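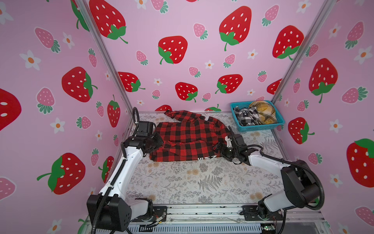
Can two hobby-grade arms learn to fold a shirt in a shared workshop, on a student budget?

They can get a fair way there, as long as you are patient with sleeves and willing to spend most of your time on cables, bolts and calibration before you fold anything at all.

Wultotix: a two-armed folding station
Project report, Iraís Zavala and Markos Kouris
Supervisor: Tiburcio Ocampo

1. What we set out to do

We wanted to build a pair of arms that could take a shirt lying any old way on a table and end up with something you could put in a drawer. Folding sounds dull until you try to write it down as steps! A shirt has no fixed shape, it hides its own corners, and the moment you lift one bit of it the rest moves too. That was what hooked us both.

2. The build

Both arms are bolted to one aluminium rail along the front of the table. Our first version had them on separate boards, and every time someone leaned on the bench the left arm drifted away from where the software thought it was. Moving to a single rail cured it in an afternoon, and we wish we had done it in November.

The cable duct runs just under the rail. The cables up the arms are in ribbed sleeving, and they need more slack at the elbow than you would guess. Ours pulled a connector out twice during fast moves (lots of shouting, no damage) before we let the loop out into a wider arc.

The table has walls on three sides. We papered them with strawberries and flowers and put a flowery covering on the top as well. Evaristo Olvera, who shares the workshop with us, voted for plain grey and lost.

3. Clothes

We like checks and plaids for practice. The lines show straight away whether the cloth is lying square or has twisted, so both of us can judge a fold from across the room. The buffalo-check shirt in red and black became our standard test, and the others wait their turn in the turquoise basket at the back.

4. How it went

We logged 737 attempts. An attempt ended when the shirt was folded, when it fell off the table or when one of us hit stop. Flattening was the hardest part by miles. Once a shirt was flat, the fold itself was nearly relaxing to watch. Cuffs were the worst, as they bunch up and the gripper takes two layers when it wants one.

5. Next steps

Softer fingertips first, then a slower closing speed near the cuffs. Tonantzin Serrano has offered us 42 hours on her printer, so we can try 5 fingertip shapes and still have time left for a new wrist bracket. We can't wait to get started on it.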